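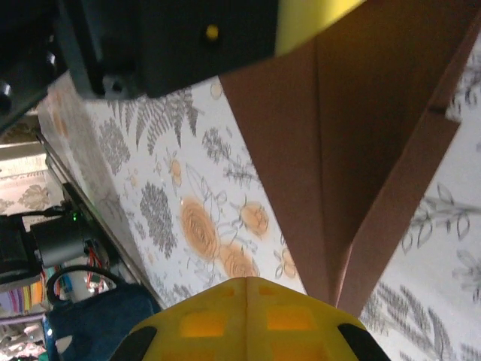

I've had the Rarkholm two-arm kit on my bench since April, and I wanted to like it without any buts. Most days I do! The arms bolt to the rail without fuss, the motion is smooth, and the manual reads like it was written by somebody who has built one. But there is a fault in the grip hold, and if you're thinking of buying, you should hear about it first.

When both grippers work on the same piece, every so often one lets go for a moment and then closes again, harder than before. The other arm doesn't know this has happened and keeps pulling. I logged 275 two-handed runs and had the fault in 40 of them – far too many for a kit at this price.

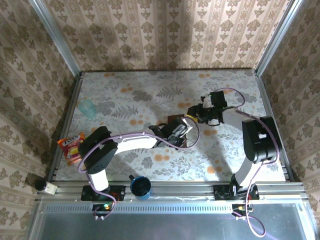 My friend Weronika Kurek suspected the cables, so we swapped both and rerouted them well clear of the joints. It made no difference. Then I lowered the grip force, and that helped a little with cardboard and hardly at all with anything stiffer. The second close is what bothers me most, as it pinched my thumb one evening when I reached in to straighten a piece. Only a bruise, but I was annoyed with myself and with the kit, and I now cut the power before my hands go anywhere near.
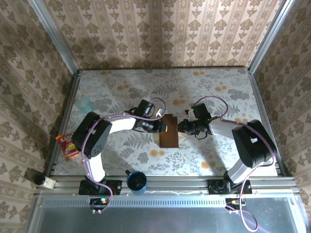 Both arms at the brown piece, left gripper touching its corner.

Support has been kind, I will say that. Kidus Gedey's name isn't on the box, but Kidus Gidey at the help desk answered every message, and he sent me new firmware that cut the faults down without curing them. He says another update is coming. There's still no stop button in the kit, so please add your own before you do anything else.

I'm giving it 2 stars for now, and I'd happily come back and raise that if the update does the job.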